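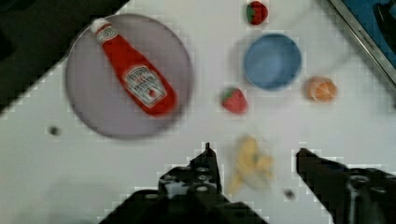
Wed 7 September, Karkness, kitchen table

Started late, keys again. Writing this between jobs so excuse the mess.

Job today: settle the tabletop set for Tuvis, the breakfast/lunch one. Which pieces stay, which go back in the crate, where the gaps are. Berhanu Birhane wants the list before he puts the next order in to Gadthorpe, and he has 1000 to spend on the whole kitchen, shelves included, so no silly money on fruit.

Plate

Keeping it. The round one, gray-lavender. Argued for the white plate all summer and I was wrong, white plate on white table just vanishes, you only get the rim shadow. This one reads from anywhere in the room. Flat center, so things lie on it without rocking much. Big enough that the ketchup fits lying down, either slanted or straight up and down. Slanted looks more like somebody dropped it there, straight looks laid out. Tuvis asked for "a table somebody is using" so slanted, probably. Ask B.

Ketchup

Red bottle, white cap. Stays. Strongest color on the table by a mile. Weighed it on the bench scale, 282 g. Base end is the heavy one, so it wants to swing around if you knock the plate. Tried it standing next to the plate too, falls over if anybody leans on the table. Lying down then. Label is getting a bit scuffed at one corner, leave it, nicer that way.

Bowl

Small blue, lighter at the rim than inside. Empty for now. Had a go with both strawberries in it and didn't love it, the bowl swallows them. Fruit outside the bowl is better, then you have somthing to put away, and that's half of what the set is for.

Don't let the bowl drift up against the plate. Leave a hand's width or so. When they touch the whole left side turns into one lump.

Fruit

Strawberries fine. Green tops still tight on both, I pulled at them. One above the bowl, one off to the side in the gap toward the plate. Good spacing, they don't look like a pair.

Orange: cut face UP. Lost ten minutes because somebody had it cut face down and I was hunting in the crate for "the missing orange". Put it back with the segments showing, every time. It goes next to the bowl, not on the plate, the plate is full.

No bananas. They were in the Fikre box with the strawberries and they are twice the size they should be next to everything else. Back in the crate, bottom layer.

Mug

Teal-green. Handle toward the front edge of the table. I keep wanting to turn it sideways so it's easier to grab with the right hand but then the left-handers complain. Front is fair to all.

Color is close to the colander's if the lights are dimmed, less so with everything on. Not a problem, just noting.

Colander

Pale green, oval, with the little holes in rows on the bottom. Was not on the original list. Berhanu put it out Monday and I've come round to it. It gives you a second place for fruit to end up that isn't the bowl. Lower left corner, by itself. Lightest color out there after the table so it needs the space around it or you lose it.

Rinsed it before it went out. Dust in the holes, needed the small brush. Whoever stores it next please put it upside down in the crate.

Table

Height 76 cm, checked again after moving the feet. White top still good. Wiped with the blue cloth and plain water, NOT the spray, the spray leaves smears that show up under the lights and you don't see them till you've laid everything out. Grease pencil marks from last week came off ok with an eraser.

Holes in the top: keep the little stuff clear of them. Nothing falls in, but the strawberry tips into one and then sits funny. Asked about plugs, Gadthorpe sell some in white, stock no. 437. Not sure it's worth it. Would want to see one first.
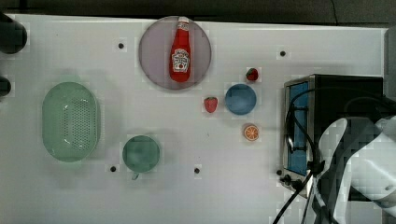
Layout B. Colander lower left, mug below and right of the plate, toaster oven on the right side.

Layout notes, B against A

A was everything in a ring with the bowl in the middle. Looked like a shop window. B is looser: plate up top, fruit and bowl grouped to the right of center, mug and colander lower down. Like B a lot more. You get three or four different reaches out of it, short and long, and nothing is hidden behind anything else.

In B the bottle is straight on the plate. See above re slanted, still open.

Also the orange goes below the bowl in B. If you're checking against the photo, that's where it should be, measured from the long side by the door.

Toaster oven

Right side, stays there. Black with the silver front, glass door. It's heavy and I'm not moving it again this week, my back. Crumb tray out and washed, back in. Door hinge squeaks when you open it slow, drop of the food-safe oil, better. Knobs are small and fiddly, the black doesn't help, paint dot on each? Talk to B before touching them, it's his oven.

Do not stack the plate or bowl on top of the oven. Yes there's room. No.

Going back to the crate
bananas (Fikre box)
white plate
the tall glass, chipped
spare fork and spoon, wrong scale, look like doll stuff next to the mug

To get
one lemon, small, cut in half like the orange so they match
a dishcloth, plain, any color exept white or pale green
felt pads for the underside of the plate, it slides
new lid for crate 2, the old one is split end to end

Sums: haven't priced the shelves so can't say what's left of the 1000. Lemon and cloth are nothing. Pads I think we have in the drawer under the vise, look there first.

Later, after lunch

B. came through. Agrees on the plate, agrees on the orange face up. Disagrees on slanted bottle, says it'll get put back differently by everyone and then we're arguing about angles till December. Fair. Straight it is, cap to the far side. Changed on the master sheet.

He also wants the mug a touch further from the plate. Moved it a thumb's width. He said more. Moved it another thumb. Marked the spot underneath with a bit of tape, tiny piece, white.

Lemon: he has one at home from the kids' set, will bring it. Size unknown.

Tmrw: drawer for the felt pads, crate 2 lid, ring Gadthorpe re one sample of the 437 plug. Re-do the contents card taped inside the crate, it still lists the white plate.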